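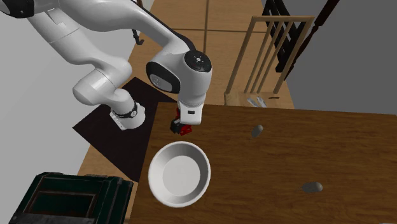

Duygu Yurt writes that the old edition of this section left her guessing at which point the top should be squared to the legs, and asks that the order of work be set out in full. The steps have been revised accordingly and replace those in the February edition.

Section 4. Assembling and Leveling the Ernon Work Table

4.1 Before You Begin

The Ernon table is supplied flat in one carton. Assembly requires two people and a clear area of floor larger than the tabletop. The hex key is packed with the hardware. A spirit level, a tape measure and a soft blanket are not supplied.

Check the contents against the packing slip. If a part is missing or damaged, do not begin assembly. Contact the Marino service desk in Plurarville and quote the number printed on the slip.

4.2 Attaching the Legs

1. Spread the blanket on the floor and lay the tabletop on it, finished side down.

2. Place one leg at each corner with the adjusting foot pointing up.

3. Insert the bolts through the leg plates and turn them by hand until they catch. Do not tighten them yet.

4. Fit the rails between the legs. The slot in each rail faces inward.

5. Measure from corner to corner in both directions. The two measurements must match. If they differ, shift the legs until they agree.

6. Tighten all bolts with the hex key, working from one corner to the corner diagonally opposite.

Caution: Do not use a power driver on the leg bolts. Too much force will strip the threaded inserts, and stripped inserts are not covered by the warranty.

4.3 Turning the Table Over

1. With one person at each end, lift the table clear of the blanket and turn it onto its feet. Do not roll it over on its legs.

2. Move the table to its final position before leveling.

Caution: The assembled table weighs 62 pounds. Keep hands away from the rails while turning it.

4.4 Leveling

1. Set the spirit level along the long side of the top, then along the short side.

2. Turn the foot under the lowest corner counterclockwise to raise it.

3. Press down on each corner in turn. If the table rocks, lower the foot that lifts until it meets the floor.

Note: On soft flooring the feet may settle. Repeat the check after 47 hours of normal use – sooner if the table has been moved.

4.5 Optional Nedar Shelf

The Nedar shelf rests on the rails and may be fitted once leveling is complete. See Section 5.

Revised September 22, 2022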